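Where Does Coffee Come From?

Lots of grown-ups start the day with a cup of coffee. It looks like a simple drink, but the brown powder that goes into it has usually travelled thousands of miles. It begins as the seed of a fruit.

A fruit with a secret

Coffee grows on small trees in warm parts of the world, in countries such as Brazil, Vietnam, Ethiopia and Colombia. The trees have white flowers that smell a bit like jasmine. When the flowers drop off, green fruits grow in their place. Most kinds turn red when they are ripe, and people call them coffee cherries.

Inside each cherry there are usually 2 seeds, lying with their flat sides together. These are what we call coffee beans. They are not really beans at all, because real beans grow in pods, like peas do.

A young coffee tree needs 3 years or more before it gives a good crop. On steep hills the cherries are often picked by hand. It takes something like a whole basketful to make a small bag of coffee. One farm might send off 4000 sacks in a good year, and another might fill only a few.

From green to brown

After picking, the fruit is taken off and the seeds are dried, often in the sun. At this point they are pale green and smell a little like grass. You would not want to drink them.

Next comes roasting. The beans are tumbled in a very hot drum. They turn yellow, then light brown, then dark brown. When they reach 193 degrees Celsius or a bit more, they start to make a popping noise. Roasters call this the "first crack". It happens when steam and gas inside the bean push their way out.

Grinding and brewing

Whole beans do not give up their flavour easily. They have to be ground into small pieces first, so that hot water can reach more of the coffee. Big pieces are used for slow ways of making coffee, and very fine powder is used for quick ones, such as espresso.
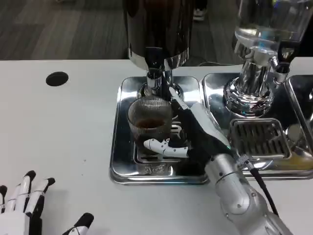
Reader Mutovby wrote in to ask why coffee smells so nice but tastes so bitter. The smell comes from hundreds of different substances that float up into your nose. The bitter taste comes from other substances that stay in the drink, and your tongue picks those up. Caffeine is one of them.

What is caffeine?

Caffeine is a natural substance found in coffee, tea and cocoa. It makes people feel more awake. In the plant it has another job, which is to put off insects that want to eat the leaves and seeds. Too much caffeine can make your heart beat fast and stop you sleeping, so coffee is a drink for adults.

Coffee can be served hot in a mug or cold over ice. Some people add milk or sugar, and some drink it plain.

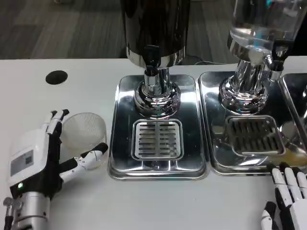
Words to know

Cherry: the fruit of the coffee tree.
Roast: to cook with dry heat.
Grind: to crush into small pieces.
Brew: to make a drink by mixing something with water and leaving the flavour to come out.
Espresso: a small, strong coffee made by pushing hot water through fine powder.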